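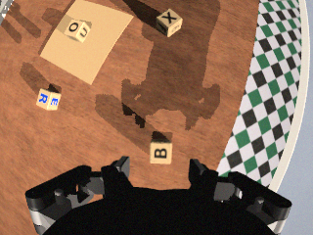 Wood Movement in Flat Panels and Tabletops
Session 4 handout
Sat 26 May | Turnovcombe Evening Workshops

Search this site Go

Bring this sheet to the bench session. The first part repeats what was on the board. The second part is the arithmetic and the fixing methods, which you will need for your own top.

Why boards change size

A living tree is full of water. Some of it sits in the hollow cells and some is held in the cell walls. When lumber dries, the water in the hollows leaves first and the board stays the same size. Shrinking starts only when the walls begin to give up theirs, at a moisture content somewhere in the high twenties for most species.

After that the board never really stops. It takes up moisture in damp air and gives it off in dry air. A finish slows this down but does not prevent it.

Movement depends on direction:

Along the grain: very small. Ignore it for furniture.
Across the grain, quartersawn board: moderate.
Across the grain, flatsawn board: the largest, often close to twice the quartersawn figure.

This difference is also the reason flatsawn boards cup. The two faces want to shrink by different amounts, and the board bends toward the bark side as it dries.

Moisture content

Moisture content is the weight of water divided by the oven-dry weight of the wood, as a percentage. Wood left in steady air long enough settles at a fixed value for that air, called the equilibrium moisture content. A heated house in winter may bring wood down to 6 or 7 percent. An unheated shed in August can leave it well above 12.

If you buy lumber from an outdoor rack, sticker it indoors before you cut joints. Two weeks is a minimum for thin stock. Check with the meter more than once — the reading matters less than whether it has stopped changing.

Worked example

A flatsawn board is 200 mm wide at 13 percent. It will live in a room where it settles at 8 percent. Take the movement factor as 0.003 for each one percent change.

Change in moisture content: 13 − 8 = 5
Change in width: 200 × 5 × 0.003 = 3 mm

The board ends up 197 mm wide. For a top made of four such boards edge glued together, multiply by four. That is 12 mm over the full width, enough to split a top that has been screwed down hard on both sides.

The factor of 0.003 is a middle value for class use. Look up your own species in the table at the back of the course folder before you cut anything.

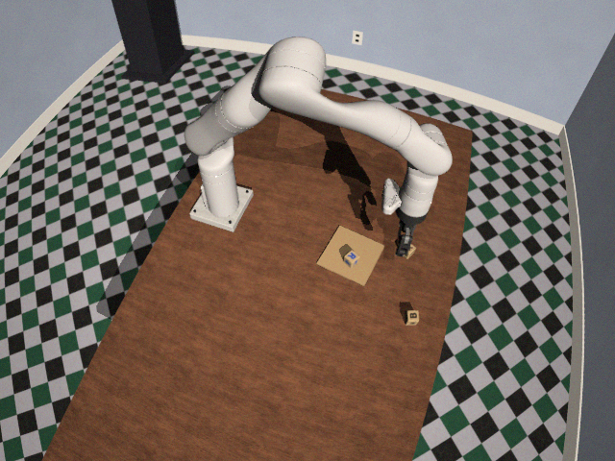 Can a solid top be glued straight to its base?
Only if the grain of both parts runs the same way. Where they cross, the glue holds one part still while the other tries to move, and either the joint fails or the top cracks.

Ways to attach a top

Buttons. Small blocks with a tongue that fits into a groove in the apron. The block is screwed to the top and the tongue slides in the groove. Leave a gap between block and apron on the side where movement is expected.

Figure-eight fasteners. Quick to fit. Each one swivels a little. Cut the recess slightly wide so it can turn.

Slotted screw holes. Good for cleats and battens. Make the center hole round and the outer holes slotted, with the slots running across the grain of the top. Use a washer under each head and do not overtighten.

Breadboard ends are covered next session. Read the Cluvadden notes first. They use inches, so convert before you compare figures.

Common mistakes

Finishing the upper face and leaving the underside bare. The two faces then take up moisture at different rates and the top may cup.

Storing a glued panel flat on a bench, or on a concrete floor. Air reaches only one side. Stand it on edge or lay it on stickers.

Fitting a solid panel tight in its frame in dry weather, with no room left to swell.

For your project log

Write down the width of your top, measured at both ends and the middle, and the meter reading. Repeat in 15 days. Keep the same pencil marks so you measure in the same places.

Related items
Session 3: Reading End Grain
Session 5: Breadboard Ends
Using the Vlachopoulos Shrinkage Chart
Usuvstead Lumber Rack: Opening Hours
Glue Types and Clamp Times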